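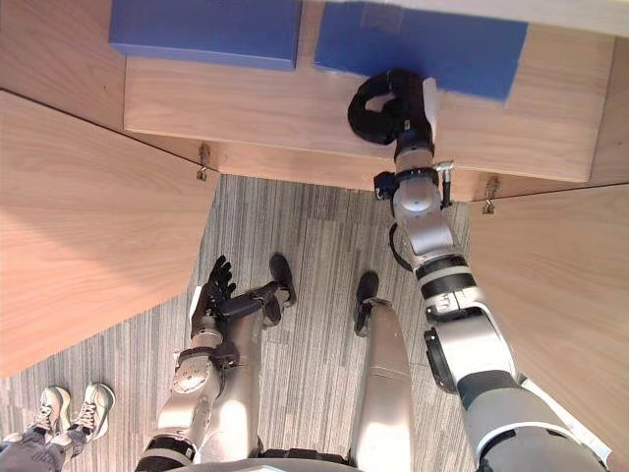 Vaughn Lindgren talks about wrists the way my uncle talks about carburettors. He and Tavion Crenshaw have been building their humanoid at the Stiststead shared workshop for 15 months, and I'd barely sat down before he was off. "Shoulders are easy! It's the cable at the wrist that had me up at 2 in the morning."

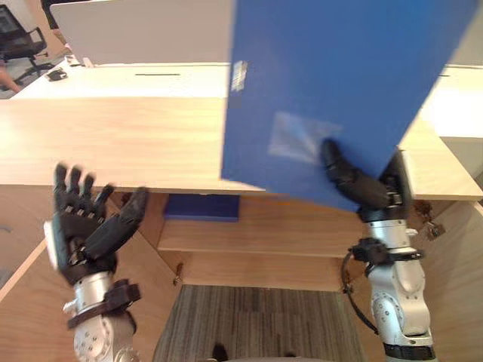
Tavion does the code – all 3000 lines of it – and is calmer about everything. "Folders are slippery, so I like practising with them," he told me. "Vaughn wants it making tea." Tea, Vaughn reckons, could be October. Tavion just looked at me and put the kettle on himself.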